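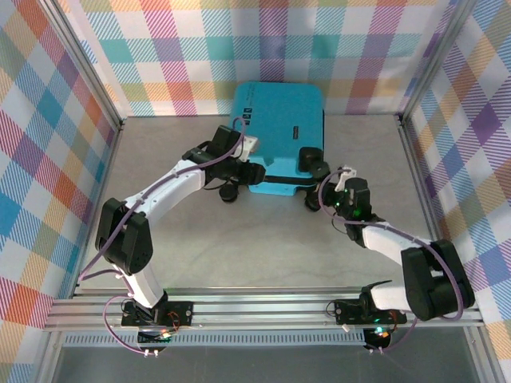
硬壳箱的脚、护角与面板标识

硬壳箱的选型表上,壳体厚度、内部容积、自重和锁扣形式通常排在前面,脚垫和护角排在最后,有时干脆写成"附件"两个字。我的看法是,这个排序应当调整。对于长期放在台面上、偶尔搬动的箱子,脚、护角和标识的位置对使用寿命和使用效率的影响,要大于壳体再加厚半毫米。

以下讨论限于小型和中型箱体,即一个人可以搬动、放在桌面或层架上使用的那一类。带轮的大型运输箱受力情况不同,不在范围之内。

先说脚。平底箱直接放在台面上,接触面是整个底板。注塑底板很难做到完全平整,冷却收缩会使中部略微上拱或下凸。上拱时,箱体实际由底边一圈支撑,问题不大;下凸时,箱体以中部为支点,轻推一角就会晃动。独立的脚把接触面缩小到几个可控的点,底板的平整度就不再重要。台面上有一粒砂、一截扎带头,平底箱会被垫起来,有脚的箱子多数情况下不受影响。

脚的材料和固定方式,各家做法差别很大。常见的有三种:背胶粘贴、螺钉固定、与护角一体成型后卡入壳体。背胶的成本最低,问题也最多。箱体在台面上横向拖动时,脚承受的是剪切力,背胶恰好不擅长承受剪切。夏季室温高,胶层变软,脚会慢慢往一侧移位,移到边缘后脱落。掉了一只脚的箱子比没有脚的箱子更难用,这一点凡是管过器材的人都有体会。

去年我们清点了库房里的219只箱子,只记录脚和护角的状态,不记录内容物。工作由 Ludmila Danko 和 Adeel Sethi 完成,登记表现在仍然挂在库房门后。结果里脚缺失的箱子,绝大部分是背胶固定的;螺钉固定的偶有松动,拧紧即可恢复;卡入式的没有缺失,有几只因为摔落而开裂。样本来自一个库房,使用习惯也比较单一,不能推广成普遍规律,但足以改变我们自己的采购条件。此后的采购单上,背胶脚一律不接受。

有人提出,背胶脚脱落后补贴一只即可,单价很低。这个算法漏掉了两项。一是补贴件的高度往往与原件不一致,差零点几毫米,箱子就会摇。二是旧胶必须清除干净,清一只脚的残胶要用的时间,足够给三只箱子拧紧全部螺钉。Mohsin Jatoi 的意见比我更严,他主张脚的更换应能在不开箱的前提下完成,因为箱内如有定位海绵,开箱再合箱就要重新检查一遍内容物的位置。我同意这一条,只是目前满足它的产品不多。

再说护角。护角的本职是吸收跌落时角部的冲击,这一点没有争议。争议在于它应不应该突出于壳体轮廓之外。主张齐平的一方认为,突出的护角占层架宽度,并排摆放时相互顶住,浪费空间。按我们层架净宽560毫米计算,两只箱子并排,护角突出确实会使余量变得紧张。但齐平的护角有一个实际缺陷:箱子侧面靠墙或靠着另一只箱子时,壳面之间直接摩擦。有色壳体的光滑表面一旦磨花,划痕会聚集灰尘,擦拭也擦不掉。突出两三毫米的护角替壳面承担了这种接触,护角本身磨损之后可以更换,壳体不能。

由此可以得出一个取舍标准。箱子以密集上架为主,很少取用,选齐平护角;箱子经常放在台面上使用,并且会与其他器材相碰,选突出护角。两种需求混在一起时,应按台面使用来选。上架时多占的几毫米是固定损失,可以事先算清楚,而壳面的损伤是累积的,事先算不清楚。

颜色与此有关。浅色和鲜艳颜色的壳体近年明显增多,采购时常被当成审美问题处理,有的单位甚至专门规定器材箱只能用黑色或深灰色,理由是耐脏。我不赞成。深色壳体只是让污渍不容易被看见,污渍并没有减少。青色、橙色一类的壳体在灰色或白色台面上轮廓清楚,从房间另一头就能分辨箱子是否归位,盖面上有没有液体或粉末也一目了然。深色的部件放在底边和角上,鲜艳的颜色留给大面,这样的配色在功能上说得通:底边最容易蹭脏,大面最需要被看见。

标识是争议最大的一项,也是投入与效果最不成比例的一项。

第一,标识应当放在哪一面。层架上的箱子,人看到的是正面;台面上的箱子,人看到的是顶面。许多箱子只在正面贴一张标签,放到台面之后,如果正面朝向墙壁或者被别的东西挡住,就要转动箱体才能确认内容。合理的做法是正面和顶面各有一处,内容一致,编号字高以站立时能够读出为准。顶面标签应靠近边缘,避开中部。中部是手掌按压、临时放置物品和堆叠受力的位置,贴在那里的标签磨损最快。

第二,标签和壳体自带的印刷图标不要挤在一起。厂家通常沿着一侧边缘印一列小图标,内容是朝向、堆叠限制、防护等级之类。用户再把自己的资产标签贴在旁边,甚至盖住其中一两个。盖住的往往是堆叠限制,后果不必多说。我们的规定是自有标签一律贴在图标的对侧,两类信息分开,看的时候也不会混淆。

第三,标签尺寸不宜过大。Volari 的旧箱子配了一张几乎覆盖半个盖面的标签,边缘翘起后很难看,撕下时留下大片胶痕。Estden 的做法是在壳体上留一块凹位,标签低于壳面,擦拭时抹布不会勾到边。后者每只箱子的价格高出一截,Nga Ông 在审核时提出过疑问,认为凹位可以用透明保护膜代替。我们试过保护膜,膜的边缘同样会翘,只是把问题往后推了几个月。

第四,编号规则要简单。我们目前用的是四位流水号,最大一号是2646,不编入类别,不编入年份,不编入存放位置。类别会调整,位置会变动,写进编号里的信息迟早与实际不符。Yasir Farooqui 曾经主张在编号前加两个字母表示部门,试行到五月,部门合并,已经贴好的100多张标签全部作废,方案随之取消。类别和位置应写在登记表里,表格改起来比标签容易。

关于锁扣,这里只说一点。锁扣所在的一侧不应同时承担防撞的任务。有些箱子的锁扣凸出于护角之外,侧向推动时首先碰到的就是锁扣,卡舌受力后变形,箱子关得上但关不严。验收时把箱子每一侧依次贴紧一面直墙,先接触墙的必须是护角。这个检查不需要量具,一只箱子用不了一分钟。

反对意见里有一条值得认真对待:上述要求加在一起,会把可选范围缩得很小,价格也会上升。Rastogi 和 Clatel 的目录我都逐页看过,同时满足螺钉或卡入式脚、突出护角、锁扣内缩、标签凹位的型号确实很少,其中还有一部分只提供深色。对此我的处理办法是给条件排序。脚的固定方式和锁扣位置属于必须满足,护角突出属于优先,标签凹位和壳体颜色属于可以让步。预算不足时从后往前放弃,不允许以厚壳体来抵换前两项。

壳体厚度可以抵换其他条件,是目前评分办法里最不合理的一处。现行办法把厚度折算成分数,与其他项目相加,于是一只壳很厚、脚用背胶粘贴的箱子,总分可以超过一只厚度普通但各部件都固定可靠的箱子。前者在跌落试验中的成绩更好,这我承认。可是库房登记的损坏里,因跌落导致壳体破裂的极少,常见的损坏集中在脚、护角和锁扣。评分应当跟着实际损坏走。下一轮修订时,我会要求把脚和锁扣从加分项改为否决项,厚度只设下限,超过下限的部分不再计分。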